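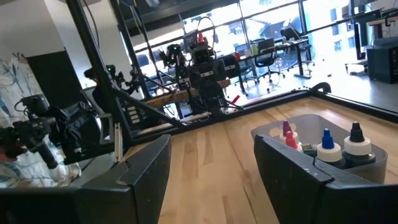
The Staklow bottle bin is the one I get the most mail about, and I think it's because everybody who paints with squeeze bottles ends up with the same problem sooner or later. You buy two or three, they stand very nicely on the windowsill, and a year later you're knocking them over every time you reach for a rag. The bin is a plain thing, translucent gray with rounded corners, and I've grown very fond of it. The magenta, the red, the blue and the black can stand up in there with their pointed tips in the air, and you can tell which is which by the cap before you've even put your glasses on. There's still a bit of space near the front for something small with a yellow label, so the odd little extra has a home too.

Search the shop Enter keyword or item no.

Staklow Bottle Bin, item 317
Posted in March by Yakubu Osagie, Narncombe Paint & Table Supply

I should say a little about how we use it, as I've been told (kindly, by Gergely Nyitrai at the packing desk) that my pages never get around to that part. We keep ours on a light wood tabletop, and on Wednesday evenings, when the painting group comes in, the bin goes right in the middle where everyone can reach. Bottles come out, bottles go back in, and the tubes mostly end up in a heap off to one side, as tubes will. Start with your tall bottles in the corners and work inward – it gives the whole thing a bit of steadiness when it's only half full, and you don't have to go fishing for the one you want. 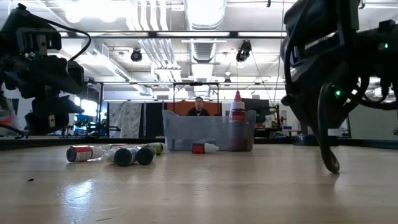
Photo: Narncombe Paint & Table Supply

The walls are frosted, and I was on the fence about that when we first started carrying the bin. A fully clear one looks lovely on the shelf for a day and then every thumbprint shows. With these you still get a sense of what's inside, and a red bottle standing in a corner is easy to spot from across the room. The rim has a lip to it, nice to get your fingers under when you're carrying the bin over to the sink. Please do use both hands when it's full, though! I learned that one with a bottle of ultramarine and a pair of good shoes.

For cleaning, lukewarm water and a drop of dish soap will do. Let acrylic drips dry all the way and they'll usually peel off with a fingernail. I wouldn't put it in the dishwasher. We tried it with one at home and the bottom came out with a slight bow, and now it lives in the garage full of clothespins.

If you have a lot of small bottles, the kind with inks or glazes in them, you'll probably be happier with a low tray. Short bottles get lost down in a deep bin. In a tray they stand in rows with the caps facing up, and it's no trouble to slide one out without disturbing its neighbors. Plenty of our customers have one of each, and the group here goes back and forth between them all evening.

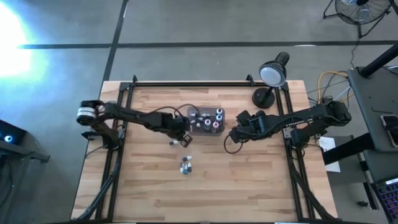 Ordering and spares

The bin is item 317 and the low Memon tray is item 243. Both ship from Narncombe, usually in around 30 hours, and Drivinby does our deliveries. Empty squeeze bottles are sold in packs of 2, and spare caps are listed separately under the bottle they fit. If you aren't sure which cap you need, send us the neck size and Gergely will look it out for you – he has a drawer of them and knows it very well.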